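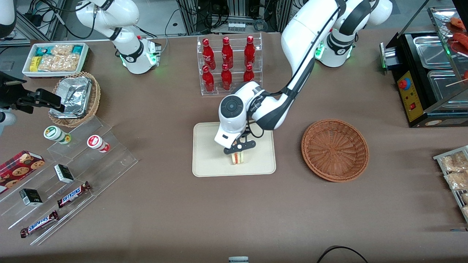 I have been eating lunch at my desk for most of my working life and I would like to make a case for stopping. Not for everybody and not every day, but I gave it up after New Year's and I've had enough emails from you about my passing mention of it last month that it's getting its own item.

So, the background. I used to eat with one hand on the mouse. I'd get to the end of a sandwich and have no memory of the middle of it, and then at three o'clock I'd be rooting through the drawer for crackers as if I hadn't eaten at all. In January I started taking 36 minutes away from the screen. Why 36? That's how long it takes me to walk to the bench outside the old Geerts building, eat, and walk back without hurrying. I timed it once and the number stuck.

The first two weeks were awful, I won't pretend otherwise. It was cold, I forgot my gloves twice, and I kept pulling my phone out to check whether anyone needed me (they didn't, which stung a little). Then somewhere in week three I noticed I was looking forward to it. Now I get grumpy if a meeting lands on it!

The food had to change too. Desk lunches can be sloppy, because you've got a flat surface and a napkin and a sink down the hall. Bench lunches need to hold together. I went through a soup phase with a big flask and ended up with lentils in my coat pocket — don't ask, and don't trust a lid you haven't tested over the sink. Salads blow away. Leftover pasta is fine if you like it cold, and I do, though I know I'm in the minority there.

Mostly I've come back around to sandwiches, and I've gotten a bit fussy about them. A few things I've settled on, for those of you who asked:

Butter or mayo goes right out to the crust on both slices. If you stop short, the tomato gets in and the whole thing is mush by noon. I pat the tomato with a paper towel first and salt it, and then pat it again.

Lettuce goes against the bread and the wet stuff goes in the middle. I resisted this for years because my family always did it the other way around and I felt disloyal.

Make it smaller than you think. I used to build these giant things that I couldn't get my mouth around, and half of it would end up in my lap. Two small ones beat one big one, and you can save the second for the walk back.

Wrap it tight in paper and let it sit for a while before you cut it. I do mine while the coffee is brewing. Cheese and pickle gets better from this. Egg does too, but please be considerate about where you open egg.

For bread I'm still on the plain white loaf from Brirkeo, the bakery next to the bus station. They do a seeded one that everyone raves about and it's lovely toasted, but it sheds all over my scarf and the pigeons have started to recognize me. The white is soft, it slices thin, and if you go after four they usually have some marked down. I buy two and freeze one, already sliced.

A couple of you wrote to say you'd love to do this but your boss would notice. I get it. When I worked at Stevetti we had a half hour on paper and ten minutes in real life, and I never once saw the outside of the building between nine and five in winter. If that's you, even going to sit in a different room helps. A stairwell with a window got me through one whole spring. Somebody also suggested blocking the time off on the calendar and calling it something dull, and I've tried that and it works beautifully. Mine says "file review."

And a reader with a long shift at a hospital asked what to do when there's no set lunchtime at all. I don't have a good answer, and I'd love to hear from anyone who does. Write in and I'll pass on the best ones.

Speaking of which, the Musatis park people are putting the picnic tables back out this week, the ones near the pond. They were in storage all winter and I've missed them. The one under the big tree gets the sun until just past one. I've told you that in confidence, so please don't all come at once.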